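Production Workshop Notebook
Csonka Studio, Trumbridge
August, entry begun 9:40 a.m.

Present: lighting, sound, stage management, and myself for the scenic department. Purpose of the session was to settle the Act Two turnaround and to test the repaired revolve under load before the cast returns to the stage.

The revolve was run without scenery first. It completed a full turn in 94 seconds at the low setting, which matches the figure entered before the bearing was replaced. With the kitchen unit and rear wall in place the motor drew more current at the start of each turn but settled quickly. No scraping was heard from the upstage side. The brake was applied six times and held each time. The painted floor mark has been moved to suit the new stopping point, and the old mark should be covered before the next rehearsal.
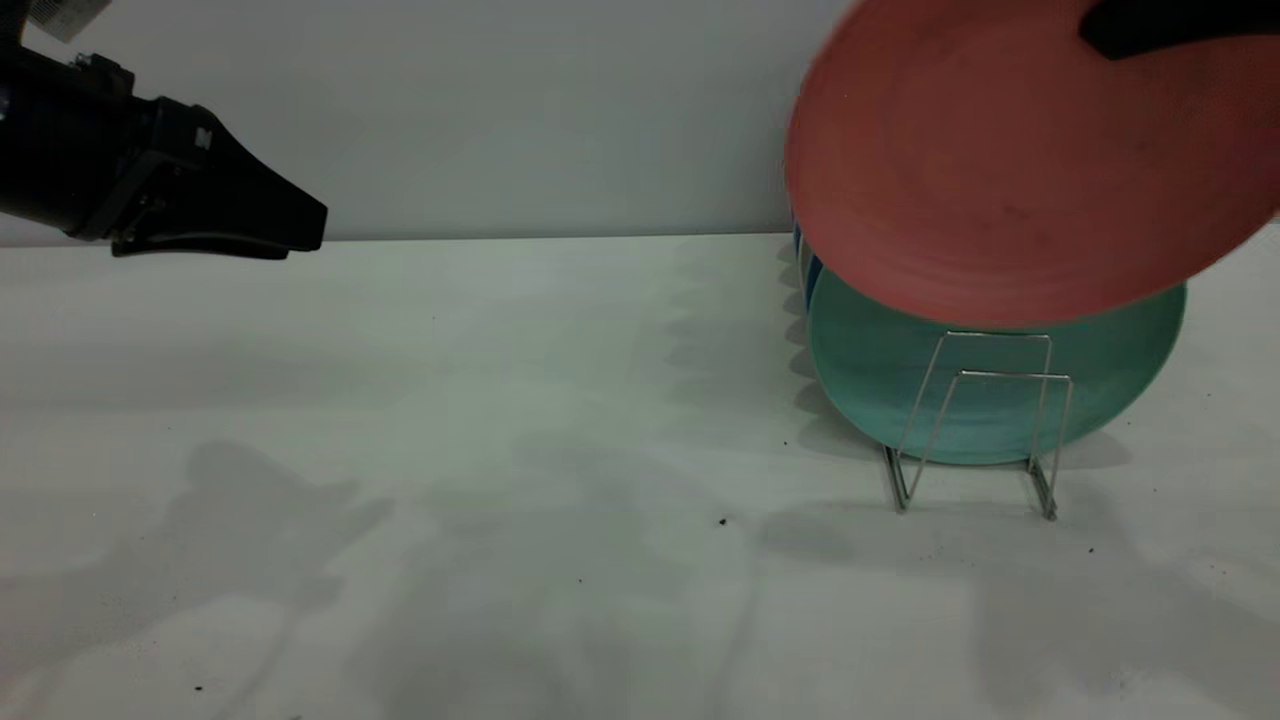 Lighting then took over the stage for the cue sequence. Cue 430 (dusk through the rear window) had been running into the end of the revolve move, so that the audience in the side seats could see the wall brace. It has been delayed until the brake is on. Cue 436 now follows on the line "You may as well stay" and is to be called by stage management. The director has not yet seen this change. Please do not record over the earlier version until it has been approved.

Sound reported a low hum in the downstage left speaker. The fault was traced to a cable run beside the dimmer feed. The cable was rerouted along the proscenium and the hum was no longer audible from row C. The offstage argument in scene four remains too loud for the first three rows. Uchenna Olatunji asked that it be brought down in stages over two rehearsals so that the actors can adjust their own level to it.

Break, 12:30 to 1:15 p.m.

Afternoon session. The scene change crew walked the turnaround twice at half speed and twice at full speed. The second full-speed run was clean. On the first, the table was set facing the wrong way and the stage left door was left unlatched. The running sheet did not list the latch as a separate task. It has been added under the deputy's column.
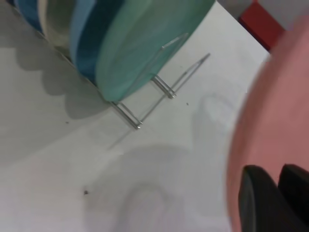 Wire dish rack with plates standing on edge, white tabletop.

The Brondero company has confirmed that its touring drapes will be returned to us before the technical rehearsal. They are to be hung on the third bar and checked against the window reveal. Seating capacity remains at 582 with the side blocks open. The front-of-house manager has asked whether the last two seats in row A can be held back on account of the revolve edge. I have no objection, but the matter is for the general office.

Outstanding:
Approval of cues 430 and 436.
Second coat on the rear wall, stage right return.
Replacement caster for the kitchen unit, ordered from Tellonine, not yet received.
Revised running sheet to all crew.
Old floor mark to be covered.

Stage cleared and revolve isolated at 5:20 p.m. Key returned to the stage door.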